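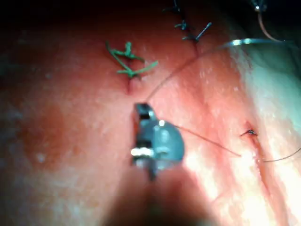
Welcome to my little stitching gallery! I'm Rakiya, and I've been practicing knots most Saturday mornings since March (coffee first, always). I've tied 165 of them by now and I'm a good deal fonder of some than others, so this page is where I put the ones I like looking at. Yuzhen Hao has been after me to get it online for ages.

Green knot, short slit
Bright green thread, and the tails go off every which way, like a messy little star. I love this color! It's so much easier to find your knot again against all that pink. There's a short dark-red slit running down from it, and the edges pucker a bit where the stitch pulls.

The dark row
Three dark knots, one after another along a faint seam. I think the middle one is my favorite, it's just a tiny tuft with short tails fanning out. The lowest has a tail that sticks up nice and straight.

Tails, a note to myself
Shuzhen Qin trims hers very short and very even. I leave mine long and then forget about them, and the green ones are pretty wild. Next batch I'm going for tidier ends, and Kevin Brophy has promised me a spool of purple to try.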